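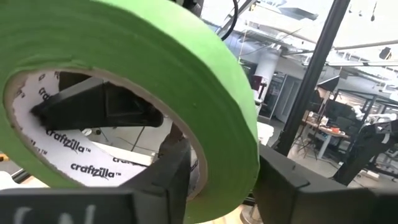

Pemen 手作社材料间整理工作的第二次碰头会在楼下 Meijer 厅开，接着上次没说完的胶带、颜色和标签往下谈。上次散会的时候大家意见最一致的一件事，就是分区要用颜色，一眼看得出来的那种；这次绿色区终于定了，用的就是这种很亮的青柠绿美纹纸胶带，大大的一卷，白色纸芯里面一圈一圈印着黑色的 craftzilla™ 字样，好认得很，以后补货的同事照着纸芯上的字找就行。到会的人一看这个绿都挺高兴，布艺组当场就说“就它了”，这一项几乎没花时间讨论，是本社开会史上少有的事，特此记下。

Pemen 手作社 材料间整理会议纪要（第二次）

时间：2024年1月18日，晚饭后开始
地点：Meijer 厅，长桌那一侧
到会：纸艺组、布艺组、木工组、版画组、儿童班备课组、前台，另有两位新社员旁听
请假：陶艺组（当晚开窑，意见提前写在纸条上交来，见第六项）
主持：纸艺组轮值
记录：版画组轮值

一、上次纪要的确认

上次纪要读过一遍，改两处。第一处，“废纸架”改为“余纸架”，纸艺组坚持，大家同意，架子上的纸都还能用，叫废纸确实委屈了它们。第二处，上次写“木工组同意让出窗边的架子”，木工组说当时的原话是“可以考虑让出窗边的架子”，现在考虑完了，同意让出，所以文字不改也对，但还是按木工组的意思在后面补一句“已考虑”。

上次留下的待办里，旧挂钩已经拆下来，墙上的孔补好了，还没有刷。门后那块软木板换了新的位置，现在进门右手边就能看到。钥匙的事移到本次第八项。

二、分区和颜色

材料间按颜色分区的办法，这次全部定下来了，大家讨论得非常起劲，中间一度三个组同时在白板上画。最后结果如下：

绿色区：纸、卡纸、美纹纸胶带、裁纸垫、钢尺。靠门左边整面架子。
蓝色区：布、线、拉链、纽扣、缝纫用剪刀。窗边架子，就是木工组让出来的那一座。
黄色区：木料边角、砂纸、夹具、木工胶。里间下层。
红色区：刻刀、刀片、加热工具，以及一切儿童班不能碰的东西。里间上层，带门的柜子。
白色区：公共杂物。先放着，下次再说。

绿色胶带贴在架子的前沿，每层贴一道，从左边贴到右边，中间不断开。拐角处怎么贴有两种意见，一种是折过去，一种是剪断再接。纸艺组和版画组在这里争了好一会儿，都有道理，折过去的看着连贯，剪断再接的揭下来方便。主持提议先各做一个角，放到四月再看哪个翘得少。两组都接受，而且看得出来都很想赢。

蓝、黄、红三种颜色的胶带还没有选定。布艺组希望蓝色选得深一些，因为她们的篮子里浅蓝色的布太多，浅色胶带放在旁边容易看花。儿童班备课组提出红色一定要鲜亮，孩子们看惯了就知道那边不去。都采纳。前台负责找样，找来以后在余纸架旁边的墙上各贴一小条，贴够一个星期再定。

有新社员问，为什么不直接买彩色的架子。会上算了一下，架子都好好的，换掉太可惜，而且颜色以后说不定还要调整，用胶带改起来快。新社员表示明白，并且主动认领了贴蓝色区的活，掌声鼓励！

关于白色区，木工组提了一个很好的意见：凡是在白色区放过一个季度还没人拿的东西，就进“随便拿”箱。这个箱子以前有过，后来不知怎么变成了放雨伞的地方。同意恢复，雨伞另找去处。

三、胶带怎么用、怎么收

这一项本来只打算说几句，结果成了当晚最热闹的部分。大家对胶带的感情显然比对预算深。

先说用途。绿色美纹纸胶带今后有三个地方用：架子前沿的分区线、盒盖上的临时标签、还有儿童班桌面上每个孩子位置的边界。备课组说，给小朋友在桌上贴出一个框，纸和颜料就都老老实实待在框里，上学期拿旧胶带试过，下课收拾快了许多。她们希望桌面也用绿色。绿色区的同事起初担心颜色混用，后来大家觉得桌子不是架子，不会有人把桌子归到纸艺组去，所以没有问题。

不做的用途也写下来：不拿它封寄出去的纸箱，不贴在布上，不贴在刚上过油的木头上，不拿来固定灯线。

书写用油性记号笔，黑色。铅笔写的看不清，圆珠笔写的容易断墨。版画组试过用橡皮章盖在胶带上，效果意外地漂亮，当场拿出一段给大家传看，字边有一点点洇，但很有味道。会上一致希望版画组给每个区刻一枚小章，图案自定，版画组嘴上说忙，已经在纸上画起来了。

再说收纳。以前胶带都平着摞在抽屉里，要拿下面那一卷就得把上面的全搬出来，最后抽屉卡住拉不开。木工组愿意做一根横杆，把胶带穿起来挂着，哪一卷快用完一眼就知道。横杆两头做活动的，换卷的时候不用把整根拆下来。尺寸的问题讨论如下：

横杆要比纸芯细，转起来才顺，但也不能太细，太细了胶带会往下坠，拉的时候乱晃。
大卷和小卷分两根杆，不要穿在一起。
杆子离墙要留出手能伸进去的距离，布艺组特别强调，她们上次在五金架后面夹过手指。
杆子下面装一条锯齿切边的提议没有通过，儿童班经常有孩子跟着进来。改为旁边挂一把圆头剪刀，用绳子拴住。

纸芯用完不要丢！纸艺组和备课组都要。像印着 craftzilla 的那种白色纸芯，备课组想留下来给孩子做笔筒圈和望远镜，上面的字可以留着也可以糊掉，纸艺组想拿来做卷纸的内撑。两个组现场分配，单月归备课组，双月归纸艺组，如果某个月攒得特别多，互相打个招呼。余纸架最下面一格放一个敞口篮子，专门收纸芯。

最后关于胶带头。凡是用完胶带的人，请把头折一个小三角。这条去年也写过。今年再写一遍，字放大，贴在横杆正上方。

四、盒子、标签和 Bidon 标签册

Bidon 是我们自己那套标签册的名字，老社员都知道，新社员第一次听，所以会上讲了一遍：每一种材料有一页，写着它放在哪个区、哪一层、用完了怎么补、谁最常用。册子挂在材料间门口的钉子上。它最早是纸艺组拿一本旧账本改的，封面上本来就写着 Bidon，也没人知道原来是什么意思，就一直这么叫下来。

目前册子的情况是，材料登记到了第 507 号，里面有不少重复的，也有已经不存在的东西，比如“蓝色毛线（大团）”，布艺组说早就织掉了。前台用两个下午翻了一遍，把能合并的都用铅笔圈出来了，非常辛苦，会上特别感谢。接下来由各组认领自己颜色的页，核对完把铅笔圈改成正式的划线。编号不重排，空出来的号就空着，免得旧盒子上的号全要改。

标签写法统一如下：

第一行写材料名，用大家平时叫的名字，不用商品名。
第二行写编号。
第三行写“满”或“半”，用铅笔，方便改。
字要横着写，竖着写的请借机会换掉。
盒子正面贴，盖子上不贴。盖子会跑到别的盒子上去，这一点大家都有切身体会。

木工组问螺丝盒怎么办，盒子太小，三行写不下。决定螺丝盒只写编号，册子里写清楚。另外木工组习惯在盒子外面粘一颗样品，这个做法大家都觉得特别好，一看就知道，布艺组当即决定纽扣盒也照做。

透明盒子和纸盒子之争这次没有展开，主持看了看钟，建议保留到下次。喜欢纸盒子的同事请带一个自己做得最满意的来，喜欢透明盒子的同事请带一个没有裂的来。

五、Foron 整理周的安排

整理周沿用去年的名字 Foron，放在四月，正好是春季班开班之前。那一周材料间不借出材料，各组提前把要用的东西领走。安排大致是这样：

第一步，清空。所有东西搬到 Meijer 厅，按颜色摆在地上。地上先铺布，布艺组出旧床单。搬的时候按架子来，一层搬完再搬下一层，不要每层拿一点。

第二步，擦。架子、抽屉、窗台。补过孔的那面墙趁这个时候刷掉，颜色仍旧是白。刷墙前把窗台上的几盆植物请出去，请前台代为照看，别像去年那样忘在走廊里，回来的时候叶子朝一边长。

第三步，贴。各区的颜色胶带一次贴完，架子擦干再贴。绿色区先贴，给后面的区做样子。贴的时候两个人一组，一个拉，一个压，压的人用刮板，从中间往两边赶。记录人补充一点个人感受：这个活特别解压，建议大家抢着报名。

第四步，回。先重后轻，常用的放在手够得到的高度，儿童班用的放在最下面两层。每放一盒，在册子上勾一下。册子上勾不到的就是丢了，或者从来没有过。

第五步，吃饭。各组带一个菜，木工组负责把长桌拼起来，陶艺组负责碗。

人手方面，各组至少出两人，新社员自由选择跟哪个组。两位旁听的新社员问能不能第一步和第三步都参加，当然能，非常欢迎，全参加也行。

纸箱问题：搬运用的箱子去年不够，今年提前攒。前台收到的快递纸箱请压平放在楼梯下面，按大小分开。目标是攒到 60 个。旧箱子底部封口要检查，用封箱带重新封一道，这里就不用美纹纸胶带了，参见第三项。

搬出来暂放在 Meijer 厅的东西，每堆旁边竖一张卡片，写颜色和架子的层号。卡片由版画组印，纸用余纸架上的厚卡纸。版画组问能不能印得花哨一点，答复是随便花哨，只要层号看得清。

打包时请注意下面几样：
玻璃瓶装的颜料单独一箱，瓶子之间塞碎布。
成卷的纸竖着放，两头不要压。
刻刀和刀片由版画组自己搬，别的组不经手。
线轴先把线头卡好再装箱，去年有一箱线到了 Meijer 厅变成了一个整体。
木料边角用绳捆，不装箱。
还没干的作品不搬，写好名字留在晾架上，晾架最后推。

六、陶艺组的纸条

陶艺组因开窑未到，纸条内容全文读过，摘要如下：一，釉料不进材料间，继续放在窑房，因此不需要颜色；二，但是很想要一个颜色，能不能给紫色；三，坯架旁边的灯又闪了；四，整理周的碗没有问题，要多少有多少。

会上的答复：紫色同意，窑房门框上贴一道，纯粹为了好看也可以，大家都支持。灯的事前台去看，先查灯管，再查开关。碗请准备得浅一点，去年的碗太深，汤喝到后来找不到勺子。

七、费用

整理专项上次余额结转到这次，现有 2,182 元。支出预计包括各色胶带、墙漆、横杆用的木料和五金、油性记号笔、篮子一只。木工组说横杆可以用边角料，五金也有现成的，只要买两对活动扣，省下的钱建议都买胶带。纸艺组附议得很快。

绿色胶带第一批领用 12 卷，放在绿色区最上层，领一卷在册子上记一笔。其余颜色等样条选定以后再买，先买够整理周用的量。记号笔请前台和办公用品一起买，账记在整理专项里。

凭票报销的老办法不变，票背后写用途和颜色区。请不要把票夹在 Bidon 标签册里，上次在“砂纸（细）”那一页翻出来一张去年的票，当事人已经放弃了。

有人问墙漆能不能用去年剩下的半桶。木工组去看过，盖子没有盖严，表面结了皮，下面的还能搅开。先在柜子背面试刷一块，颜色对得上就用，对不上再买小桶的。

八、钥匙和借用登记

材料间钥匙现在挂在前台抽屉里，晚班的人经常找不到。改挂到软木板右下角，系一段布条，布条用布艺组的余料，颜色越扎眼越好。带门的红色区柜子另有一把钥匙，继续由前台保管，要用当面拿。

借用登记简化。原来那张表格栏目太多，填的人写到一半就走了，现在只留三栏：借了什么，哪个组，还了没有。表格夹在板子上，板子挂在册子旁边，笔用绳拴住。笔也请一起写进册子里，给它一个编号，它值得。

公共剪刀的事单独说一下。剪布的剪刀不剪纸，这是布艺组多年来的呼声。会上决定给剪布的剪刀在手柄上缠一圈蓝色区的颜色，剪纸的缠一圈绿色美纹纸胶带，缠的位置避开手指常握的地方，看到绿就剪纸，看到蓝就请放下，除非手里拿的是布。布艺组表示这是今晚最幸福的一刻。

九、儿童班的几个请求

备课组带来三个请求，都通过了。

一是在绿色区最下层留一格给孩子自己拿东西，里面放圆头剪刀、固体胶、彩纸小样和撕好的胶带条。胶带条贴在一块光面板子上，孩子一条一条揭，就不会整卷拉出来在地上跑。板子由木工组找一块磨好边的。

二是孩子用的标签上加图。字认不全的小朋友看图也能放回去。图由孩子自己画，备课组在课上安排，画好以后贴在盒子正面，旁边仍旧写编号。版画组听了以后很激动，希望从里面挑几张刻成章，备课组说要先问过小作者。

三是请各组做完活以后把合适的边角留一点：有花纹的纸边、短木条、颜色好看的碎布、线轴。收集点在白色区，用一只敞口纸箱，箱子外面写“给孩子”。太小的、带钉的、沾了胶的不要放。

十、其他

走廊的伞请各自领回，领不走的集中放到门厅的陶缸里，陶缸由陶艺组提供，陶艺组目前还不知道这件事，请布艺组转告。

裁纸垫背面发黏，纸艺组用温水和洗碗液擦过，好了一半，剩下那一半下次再擦。有好办法的请写在软木板上。

余纸架的纸现在按颜色放，版画组希望按厚薄放。双方同意大类按厚薄，同一格里面再按颜色从浅到深。纸艺组说愿意趁这个机会全部重排，并且很期待。

有人提议给材料间的门也贴点什么。提议太多，已另纸记录，夹在纪要原件后面，欢迎继续往上写。

待办汇总

纸艺组：绿色区架子前沿贴一层做样；拐角折法做一个；余纸架重排；放好收纸芯的篮子。
版画组：拐角剪接法做一个；各区小章草图；整理周卡片。
布艺组：旧床单；钥匙布条；转告陶缸的事；核对蓝色页。
木工组：胶带横杆两根；揭胶带用的板子；试刷墙漆；核对黄色页。
备课组：孩子画标签；“给孩子”纸箱；跟纸艺组约好第一个月的纸芯。
前台：蓝、黄、红、紫四色胶带样条；记号笔；攒纸箱；看窑房旁边的灯；新登记表。
陶艺组：碗，浅的。

下次会议仍在 Meijer 厅，议题先列三条：盒子之争，白色区，各色样条的选定。想加议题的请直接写在软木板上，用绿色胶带贴牢，胶带头记得折三角。

记录读过一遍，到会各组无异议，散会后纸艺组和版画组留下来继续试拐角。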